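Small nonprofit, director reimbursed herself without receipts. Do we report it to the state?

Conceição Esteves
Hi all, first time posting, so bear with me. I joined the board of a little after-school charity in Nollatwood in December, and while going through the bank statements I found that our director had paid herself back $1,510 over 7 months with no receipts at all. She's a lovely person and I truly don't think she's hiding anything (she buys snacks and glue sticks constantly!), but our bylaws say anything over $35 needs a receipt and a second signature. Do I have to go to the attorney general's office, or can the board handle it first?

Silvia Čierny
Oh, I feel for you, we went through nearly the same thing at Medlow a few years back. Put your concern in writing to the board chair first and ask that it go in the minutes. Then give the director a fair deadline to pull together whatever she has, bank card slips, store emails, anything at all. Please don't let anyone toss or "tidy up" old paperwork in the meantime! Whether you must report depends on your state, so do call a nonprofit attorney before you decide. Many bar associations run a low-cost referral line.
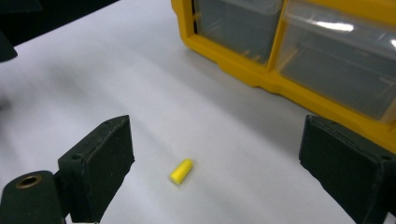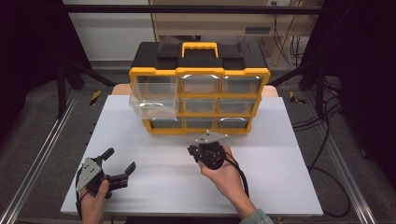
White tabletop in both; parts organizer with one drawer pulled out in the second.

Once it's settled, pick one place for receipts and stick with it, even if it's only a shoebox.

Bořivoj Hájek
I'd just ask her. Our old board at Drerkcombe made a huge fuss over less and lost a good director.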